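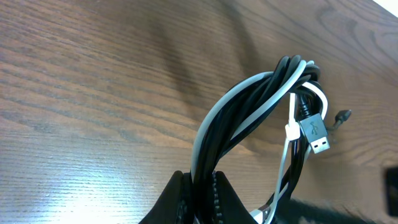
Cables from the drawer, black and pale together, on the wooden table.

September. Started on the cables at ten past nine, after putting it off all through August. The drawer under the stairs would no longer shut and the Grakik box on top of the cupboard was no better. I carried what I could into the back room and put it down on the table.

The rule I set was simple. If I know what a cable belongs to, it gets a tie and a label. If I don't, it goes in a bag for a month and then to the tip at Jondcombe. I had bought a packet of small ties and used 8 before the first cup of tea. USB leads were the bulk of it. I kept five with the ordinary large plug, which is more than this house needs.

Rain until eleven. Post came, nothing but the water bill and a reminder from Gaillard about the boiler service, 745 on the meter form where I had written something else last year. Must look that up.

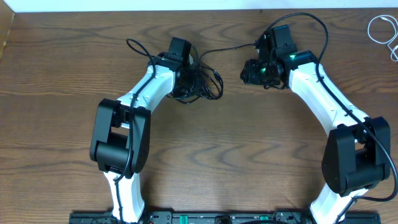

My sister said on the phone that I should throw the lot away and buy new as needed, as she did when she moved. She said she had missed one lead in two years and it cost her very little to replace. I said I would think about it, and carried on.

The black ones are the trouble. They go round each other and round anything pale that is in with them, and pulling makes it worse. I found it best to free one end and follow it back through the loops, going slowly. Did that for most of an hour. Back stiff by the end of it. Lunch was the rest of the soup and some toast.

Afternoon, more of the same. The old printer went years ago but its lead was still here, and so was the charger for the Hevholm lamp, which I had been blaming the electrician for losing. 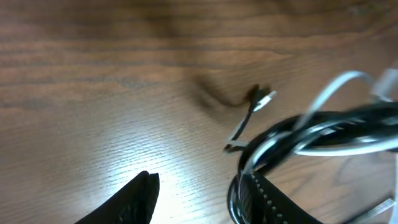

Is it better to coil a cable round the hand or round the elbow? Round the hand for anything short, and loosely, because a tight coil strains the wire near the plug.

I had been doing it round the elbow for years. Redid three of the long ones. Labels are masking tape and biro, folded over so they stick to themselves. The biro gave out on "radio, kitchen" and I finished in pencil.

Stopped at four. Bag for the tip is half full. Still to do: the thin ones, the aerial lead, and whatever is at the bottom of the Grakik box.

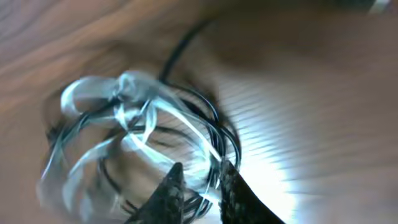 Next door's view, given over the fence when I took the bin out, was that thin wires ought to be kept in old envelopes, one to each, with the name on the front. It sounded sensible. I have a stack of brown envelopes in the bureau and will try it tomorrow.

Drawer shuts now. Wiped it out with a damp cloth and left it open to dry. Early supper, then bed at ten.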